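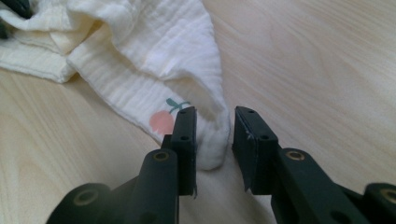 The left finger was still slow. I had cut its arm 15 mm too long the first time and printed it over, and the new one rubbed at the joint whenever I squeezed the handle. I took out the pin, filed the hole, put the pin back. My sister asked from the stairs if she could have her table by supper. I said yes without looking at the clock.

The design was called Herel. The drawings came from a man in Prikurport who had posted them and then stopped answering mail. His parts list said 24 screws. I had used 30 and the thing still rattled. The brass I got from Sobczak, the hardware store on the hill, where they sold it by weight and wrote the price on the bag.

Cloth was the hard part. A block of wood will sit still for you. Muslin slides, folds under itself, and comes up in a place you didn't choose. I had tried all week with a dish towel and thought I was ready for the baby's cloths, the thin ones with the fruit and flowers on them.

I tried again after lunch. I tried again at four.
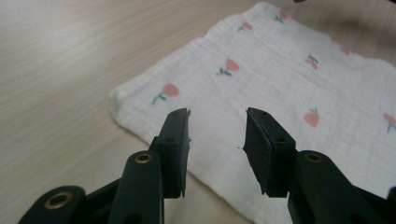

Kirkbridge, March

The shared workshop is above the old bus garage, and the heat goes off at nine. I have the bench by the window on Thursday nights. It costs me 70 a month, which my sister says is a lot to pay for a place to be annoyed in.

I brought one of the cloths with me — the baby has outgrown them, and she told me to keep it. I don't use it much. The man at the next bench is building a clock and wanted to know what my machine was for. I told him it was for picking things up. He nodded and went back to his gears.

At half past eight I took the pin out of the left finger again and got the file.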